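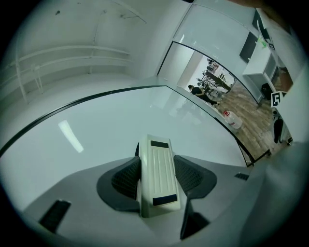
## Unit 2: Surfaces, reach and light in shared rooms

Mirkemo course in room planning, Jotia evening program. Bring these notes to the next meeting along with your floor plan. The reading is the chapter on glare in the Szalai workbook. Skip the tables at the back, they use the old units.

### Where we left off

Unit 1 covered how people get in and out of a room: doors, aisles, and where the coats go. We now move to what they do once they are inside. A shared room is one that several groups use for different things in the same week. It is never set up perfectly for any of them. The planner's job is to keep the cost of changing it over as low as possible.

### Glossy and matte finishes

Every surface sends back some of the light that falls on it. A matte surface scatters it in all directions, so the surface looks much the same wherever you stand. A glossy surface sends most of it off at one angle. If your eye happens to be at that angle, you see the lamp or the window and lose whatever is written there.

Glossy white boards wipe clean easily, and that is the main reason rooms have them. The price is glare. Before you fix a board to a wall:

- Stand or sit at each seat in the plan, including the ones at the far ends.
- Turn on all the lights, then turn them off bank by bank.
- Check once in daylight and once after dark. In December you can do both in one afternoon.
- Mark the seats where you can't read the middle of the board.

If only the end seats are bad, move the seats. If the middle seats are bad, move the board or the lamp. Tilting the top of the board forward a little can help with ceiling lights but does very little for windows.

Paint matters too. A satin wall behind the audience can show up as a bright patch on the board. Students in Room 11 will have seen this for themselves.

### Reach

There are two zones to draw on your plan. The near zone is what a person can touch with the elbow by the side. The far zone is what they can touch with the arm out straight. Anything past the far zone means bending at the waist or taking a step.
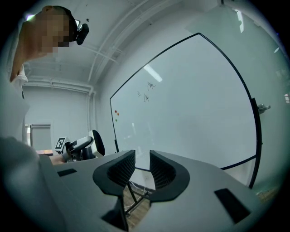
*Leaning forward with the forearm extended.*

Leaning is fine now and then. It becomes a problem when a task calls for it every few minutes, and it gets worse when there is a table edge pressing into the hip. Common causes are a table that is too deep, supplies stored on the far side, and a chair left in the way.

Some fixes, cheapest first:

1. Pull the work to the front edge.
2. Store the daily items in the near zone and the weekly items behind them.
3. Let people work from both sides of the table.
4. Replace the table with a shallower one.

Most plans I get back go straight to the fourth. Try the others first and write down what changed. A shallower table also holds less, and the things that used to sit on it will end up on the floor or the windowsill.

Do the reach check with more than one person. The shortest and tallest people in your group will give you very different zones, and the plan has to work for both.

### Writing on boards

Letter size should be set by the back row. Write one word, walk to the last seat, and read it. If you have to squint, go up a size. Thin markers look neat up close and fade at a distance, so keep a thick one for headings.

Use the upper part of the board for anything the whole room must read. The lower part gets blocked by heads and by whatever stands in front of it. Keep magnets to one side, where they don't take up writing space and where people learn to look for them. 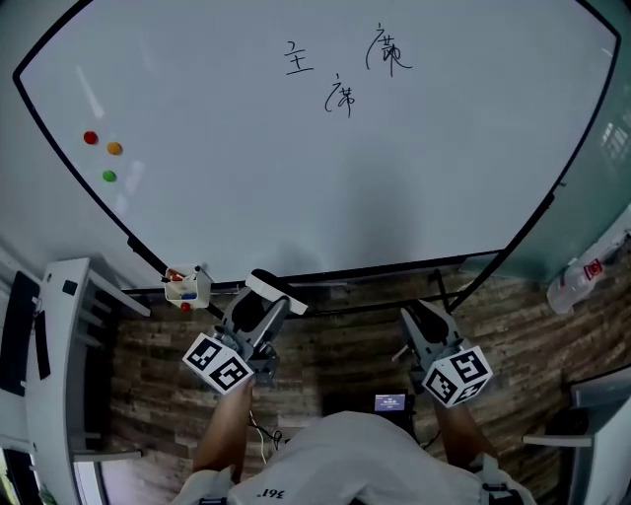 Scripts with many strokes per character need more room than the Latin alphabet does. Strokes that are set close together run into each other when seen from the back, and quick cursive forms are harder still for learners. If the room is used for language classes, do the back row test in the language being taught.

Erase fully between groups. Faint traces of the last lesson add to the glare problem and make thin strokes harder to pick out.

### Worked case: the Pelleck reading room

The Pelleck room has 10 seats along one long table and a board on the short wall. The windows are opposite the board. In the first plan the supplies were in a cabinet behind the last seat, so everyone had to pass behind everyone else.

The revised plan turned the table, moved the cabinet next to the door, and put a blind on the nearer window. The total cost was $451, nearly all of it for the blind. Glare remains at the seat closest to the board in the late afternoon.

### To hand in by 23rd October

- Your floor plan with both reach zones drawn for each work position.
- The list of seats with glare, by day and after dark.
- One change you would make at no cost, with a short note on what it makes worse.

Pencil is fine. Please put the scale on the drawing.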